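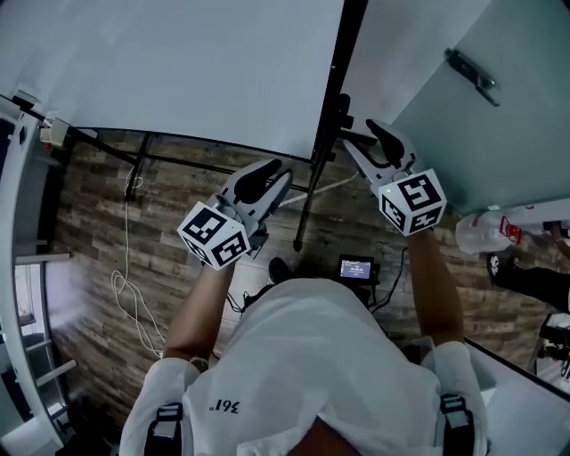 A glass board, also sold as a glass whiteboard or glass marker board, is a pane of glass mounted on a wall or held in a frame and used for writing with dry-erase markers. Most have a white or pale coating on the back so that the ink shows up. Glass boards are common in offices, classrooms and shared workrooms, where they are usually described by sellers as a permanent replacement for the ordinary painted or enameled board. How far that description holds up is disputed.

Construction

The pane is normally tempered. Frameless boards are held off the wall by metal studs, while framed ones have a narrow metal or plastic border. Plain glass does not attract magnets. Boards sold as magnetic have a steel sheet behind the glass, and the extra distance weakens the hold, so small magnets made for steel boards may slide down or drop off. Sellers often recommend stronger ones, which they also sell.
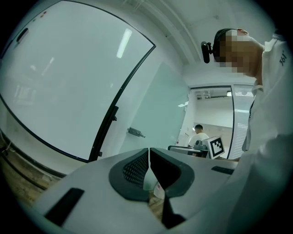
Framed glass panel with small colored magnets near a top corner. A ceiling light is reflected in the surface.

Claims about durability

The maker Hafstein has advertised its boards as "stain-free for life." Matilde Amaral, who reviewed office fittings for the newsletter Listen, noted on April 12, 2018 that the guarantee ran for 10 years and left out scratches, frames and hinges. The company Wolov made a similar claim based on a wiping test of 1557 strokes. The test used a single marker and fresh ink, and its results say little about notes left up over a summer.

Ink does lift from glass more easily than from a worn melamine surface. Cleaning sprays are still sold for the purpose, and a dirty eraser will leave a gray haze on either.

Glare

Reflection is the most frequent complaint. Overhead tube lights show as bright streaks that can hide writing from people seated at an angle. Etched glass reduces the problem but holds more ink residue.

Cost

Eun-seong Hwang's survey of workrooms in Gernusby put the price of a glass board at almost 2 times that of an enameled steel one of the same size. It did not include installation.

See also

Blackboard
Dry-erase marker
Bulletin board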